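I have read two books by Lalit Sengar now, and I think the shorter one is better by a long way. Prolach is a memoir of the years he spent running a ferry office, and it comes to 113 pages. The one before it, Grostard, was a family history that went on for 1239 pages in the edition I borrowed, and I gave up on it twice.

Memoirs have been getting longer and I don't see why. A life is long, but most of it is not interesting to other people. Sengar leaves out his schooldays completely. His marriage gets a page and a half. What he does give us is the office, the winter timetable, the arguments over the ticket machine, and his father's last November, told in plain sentences with no speeches.

Danylo Prokopenko reviewed it and called it thin. I disagree. He wanted to know what happened to the brother, and so did I, but I would sooner wonder about it than read another forty pages of letters.
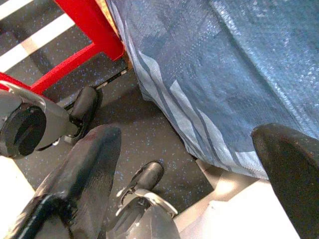

Publishers must take some of the blame. A thick book looks like better value on the table at the front of the shop, and a famous name will sell nearly 2000 copies of anything in its first week. Editors ought to cut more. I would have taken a third out of Grostard and started with the chapter on the flood.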